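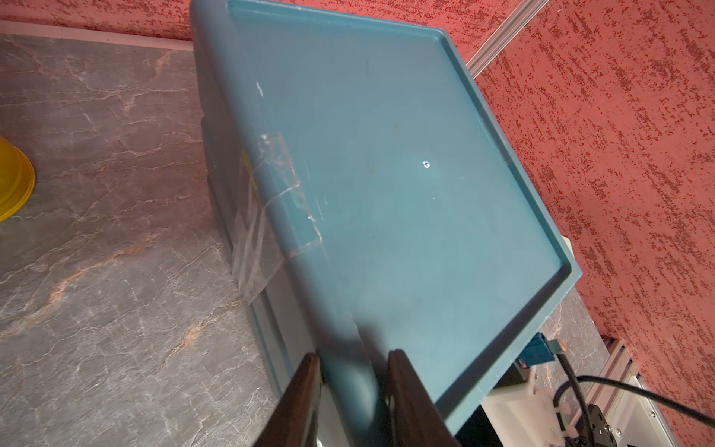

Lendutdale firm extends crate swap scheme for desk and stationery storage

December -- by the Henriques press desk

Henriques, the household storage firm based in Lendutdale, is to extend its crate swap scheme to schools, libraries and small offices from the new year. The scheme lets customers hand back plastic crates they no longer need and take away a different size at no extra cost.

Until now it has been open only to households. In its first year 2,701 crates were handed in at the firm's shop on Jatano Road, and most of them went straight back out to other homes after a wash and a check of the corners and rims. Crates with deep cracks were taken out of use. Scuffs, scratches and bits of old tape are not treated as faults, and customers are told to expect some marks on any crate they collect.

"People kept asking us whether they could bring in the ones from work," said Sarita Gautam, who runs the scheme. "A school office will have a stack of big crates with a few things lying in the bottom of each. They would be better off with one big crate and a few small pots on the desk, and we have plenty of both."

The extended scheme will cover the whole Hultamura range. This includes shallow trays, stacking crates and a set of desk pots for pencils, brushes and rulers. Colours are given out as they come in, so a mixed set is likely -- a teal crate with a yellow pot, for instance. Customers who want everything to match can still buy new.

Henriques has set aside 3,000 items for the first round. Each school, library or office may take up to ten, and must bring back at least one crate of any make. The crate does not have to be clean, but it does have to be empty. Labels can be left on.

Pots, pencils and the worktop

The firm has also put together a short leaflet on keeping a shared worktop in order. It suggests standing pencils upright in one pot towards the back, where they can be seen and reached, and keeping the middle of the surface free for work. Larger things go in a crate at the side or under the bench. Crates of the same size can be stacked, with the heaviest at the bottom.

"It is a single sheet and there is nothing clever in it," said Ms Gautam. "Put the pencils in a pot and decide where the pot lives. We printed 1,000 and they are free from the till."
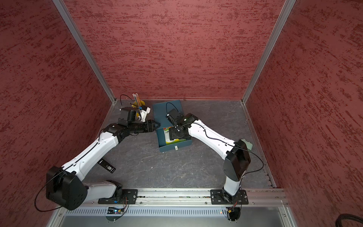

How to take part

Schools, libraries and offices can sign up at the Jatano Road shop or by post. The form asks for the number and size of items wanted and a contact name. Swaps take place between 9am and 3pm at the side entrance, where there is space to unload a van. Places in the first round will be given in the order that forms arrive, and 388 items have already been asked for.

Household swaps will carry on as before at the front counter.

Contact: Press desk, Henriques, Jatano Road, Lendutdale | © Henriques. All rights reserved. | Back to top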